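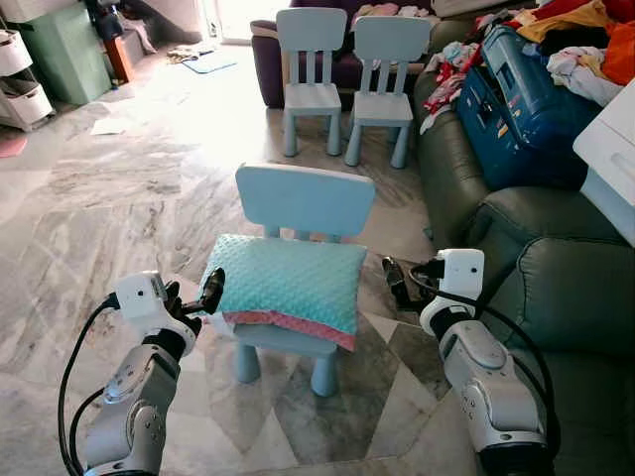

Cómo se le enseña una tarea a un robot

Serie técnica para lectores de 9 a 12 años. Ficha 4: la demostración.

Un robot con dos brazos no sabe qué es una almohada. Tampoco sabe que una almohada se dobla, que pesa poco o que se puede dejar sobre una silla. Tiene motores, sensores y un ordenador que calcula a qué ángulo debe ir cada articulación. Todo lo demás hay que dárselo.

Una forma de hacerlo es escribir las órdenes una por una: gira el codo, baja la muñeca, cierra la pinza. El método funciona bien en una fábrica, donde las piezas son rígidas y llegan siempre al mismo punto. En el salón de una casa da peores resultados. Las sillas cambian de sitio y las telas se arrugan cada vez de una manera distinta.

Por eso se usa otro método, la demostración. Una persona hace que el robot realice la tarea mientras el ordenador guarda los datos. Hay dos maneras principales de hacerlo.

Guiar el brazo con la mano

La persona sujeta el brazo del robot y lo lleva por el camino correcto. Los motores se ponen en un modo suave, en el que casi no oponen resistencia. Cada articulación contiene un sensor llamado codificador (en inglés, encoder), que mide el ángulo. Si el brazo se mueve, el codificador lo registra.

La ventaja es que se entiende enseguida. El inconveniente es que con dos brazos hacen falta las dos manos, y el cuerpo de la persona puede tapar lo que ven las cámaras.

Mandar el robot a distancia

Esta segunda manera se llama teleoperación. La persona mueve unos mandos y el robot copia el movimiento. En el sistema Gimville, por ejemplo, los mandos son dos brazos pequeños con las mismas articulaciones que los grandes. Si el operador dobla un codo 20 grados, el codo del robot se dobla también 20 grados.

El operador debe mirar lo mismo que mira el robot. Si se guía por algo que las cámaras no captan, la demostración sirve de poco: el robot no tendrá esa información cuando trabaje solo.

Qué se guarda en cada demostración

- Las imágenes de las cámaras. Puede haber una en la cabeza y otras en las muñecas, junto a las pinzas.
- El ángulo de cada articulación.
- La abertura de cada pinza.
- La hora exacta de cada medida, para que todos los datos encajen entre sí.

En el programa Umidside estas medidas se toman 50 veces por segundo. Una demostración de 13 segundos contiene, por tanto, 650 filas de datos. Puedes comprobarlo con una multiplicación.

Ejemplo: una almohada y una silla infantil

Vista por una persona, la tarea es una sola: coger la almohada. Vista por un ingeniero, se divide en pasos.

1. Acercar las pinzas. Los brazos se colocan uno a cada lado de la almohada, con los dedos a la altura de la tela.

2. Cerrar a la vez. Si una pinza empuja antes que la otra, la almohada puede resbalar hacia el lado contrario. Los dos brazos tienen que coordinarse.

3. Sostener entre las dos pinzas. La tela es blanda y cede, de modo que la distancia entre los dedos no basta para saber si el agarre es bueno. El operador observa también la forma de la almohada y el borde de color coral que cuelga por delante del asiento. 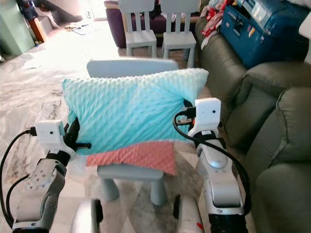 4. Soltar y retirar. Las pinzas se abren despacio y los brazos se apartan hacia fuera, sin arrastrar la tela.

Una sola demostración no basta

Si el robot viera la tarea una única vez, podría aprender algo falso, como que la almohada está siempre en el mismo punto. El operador repite el trabajo con cambios pequeños - la silla un poco girada, la almohada más a la izquierda, otra luz. Con todas las repeticiones, un programa busca qué tienen en común. Esta fase se llama entrenamiento y no necesita que el robot se mueva.

Después llega la prueba. El robot intenta la tarea sin operador y se anota el resultado. Los fallos indican qué demostraciones faltan.

Vocabulario

Articulación: unión entre dos partes del brazo que permite el giro.
Codificador: sensor que mide un ángulo.
Pinza: mano sencilla, a menudo con dos dedos.
Teleoperación: manejo de una máquina a distancia.

Ficha revisada el 28/07/2019. Colección Rerham de técnica para escolares.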